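Home | Posts | Standards notes | Reading | Contact

Written rules for the bench, and why ours were revised

28/03/2026

Our working group at Vondstead completed its review of the bench rules for small robot arms in September. I have been asked on several occasions to set out the reasoning behind the changes, and this seems the proper place to do so. The views given are my own.

The former rules were inherited from the Prestberg site. They ran to 11 pages and had been written for machines standing behind fences. Very little in them applied to an arm working at a table, beside objects that people use every day. Staff signed them, quite sincerely, and then worked from habit.

The new text is 3 pages long. It is divided into what must be done before power is applied, what must be done while the arm is moving, and what must be written down afterwards. Each rule names the person responsible. Where no person could be named, the rule was removed or rewritten - this accounted for most of the lost length.

Two points drew the most discussion. The first was the inspection of gripper fingers. The former rules asked for inspection "at regular intervals". We now require it at the start of each session and again after every 200 grasps, whichever comes first. The operator looks at the contact surfaces, the fixings and the joint, and records any crack or looseness. Scuffing alone is not a fault, but it is to be noted, so that the next operator may judge whether it has grown worse. 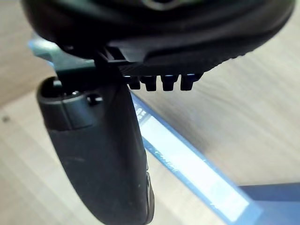
The second point concerned what may remain on the table. Ketsara Kaewmanee argued that a wholly bare surface gives a false picture of ordinary work, and the group accepted her view. Items may therefore stay within reach of the arm, provided that they are listed in the session sheet and that none is sharp, fragile or filled with liquid. Personal belongings are excluded.

We did not settle the matter of dark objects held in dark grippers. Kavanagh recommends additional lighting for all such work. Vulach leaves the decision to the operator. I incline towards the former position, but the group wished to gather more session records before making it a requirement.

Comments on the text may be sent to me through the contact page. The next revision will be considered once 2 further sites have adopted it.

Related posts
Who signs the session sheet?
Naming a responsible person: notes from Prestberg
Lighting at the bench - a reply to Kavanagh
Keeping inspection records that others can read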